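Talk notes, bread session, Gravatmont food weekend
Slot is 25 min incl. questions. Do NOT run over again.

Open: who has stale bread at home right now? Hands up. Wait for it. Then: good, you're cooking tonight.

Main point, say it early. Day-old bread is an ingredient. Most of us grew up with someone who knew that. My grandmother kept a paper bag behind the door, every heel went in it, soup on top by the end of the week.

Pancotto first. Easiest. Stale bread, torn not cut, garlic, oil, tomatoes if you have them, broth. Low heat. Stir when you walk past. Mention Mirko Melis here, his version has fennel seed and no tomato, he let me have the recipe for the handout. Thank him if he's in the room.

Amounts, go slow, people write these down:
600 g broth
3 fat slices country bread, crusts on
garlic, two cloves, more if you like
good oil at the end, dont be shy

Salt late. Bread already has plenty and the broth too.

Which bread? Sourdough is best, holds its shape. Sliced sandwich loaf goes to glue, fine for crumbs or meatballs. The Athanasiadis bakery sells yesterday's loaves cheap after 4, tell them that, bring a bag.

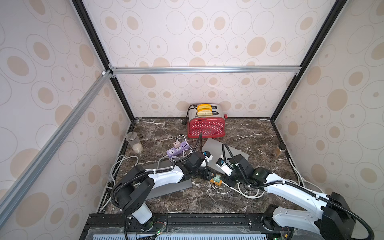
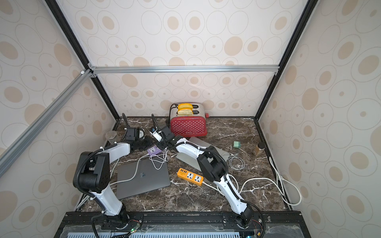 PART TWO: TOAST AND CRUMBS

Pick up pace here, lost them last year.

Fresh bread vs. old bread for toast. Old browns faster and more evenly, less water in it. Too old and it just goes hard all the way through. Two days is my sweet spot for a country loaf. Say "try it both ways at home", don't argue with the guy who always argues.

Thick slices: lower setting, twice. Thin: once, hotter, stay close.

Rub with garlic WHILE HOT. Then tomato, then oil, then salt. In that order. Pass the plate round at this point if the kitchen remembers.

Crumbs. Oven low, 14 minutes on a tray, shake halfway. Cool completly before the jar or they go soft. Coarse ones for pasta, fry in oil with anchovy and chili. Fine ones for coating. Freezer keeps both, use from frozen.

Skip the bread pudding story if we're past the half. If there's time: the Closetti wedding, the forgotten raisins, everyone asked for the recipe anyway.

Mold question WILL come up. Answer: any mold, whole loaf goes. No cutting round it. Next.

Fridge question too. No, stales faster in there. Counter in a cloth, or slice and freeze.

Handouts on the table by the exit. The Druvon cooking class list is there too, September start, sign up with a pen that works (bring pens!!)

Questions. Then pancotto tasting, spoons in the blue box.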